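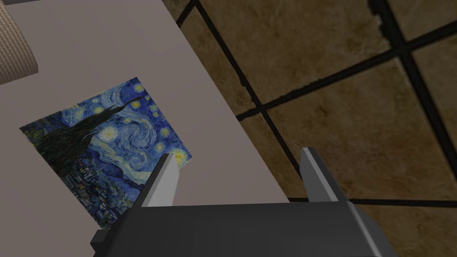
Field Visit Report: Tremen open day, Plumusthorpe
Group 2 (Raluca Nistor, Wiremu Hapeta)

Why we went: our project is on how robots get tested in simulation before anybody lets them near real stuff. Tremen does this for a living and had an open day in July, so we signed up. Got there at 9:40, talk had already started. Missed the intro.

What we saw
The main demo was a simulated tabletop task. Flat things are hard for a two finger gripper, we knew that from class but it's different watching it on a big screen. A print of The Starry Night lying flat on a table gives the fingers almost nothing to get under. The guide said the usual trick is to slide it to the table edge first and then pinch the part that hangs over. Wiremu asked if they use suction. Sometimes, she said, but it's a different tool and this demo was fingers only.

They run the same task over and over with the objects moved a bit each time. The batch they talked about was 1,734 runs, 226 of them failures. So 13 percent, we did the math on the bus. Most failures were the print turning while it was being pushed, acording to the guide. A few were the arm stopping short.

Visitors got a turn on the controls after the break. Raluca tried it. Harder than it looks, the view is from up above the gripper and you have to guess how high the fingers are over the table. She pushed down too far twice.

Problems with our visit
- no recording allowed in the second room so notes only
- forgot to ask what simulator they use!!
- didnt get the failure list by cause, Raluca emailed, no answer yet

What we'll use
The slide-to-edge idea goes in our Gomura arm plan. We will do 100 runs in sim first, then the real arm if Mr. Ragab signs off on lab time. Wiremu is writing the script, Raluca has the table and object setup. Draft of the test plan is in the shared folder.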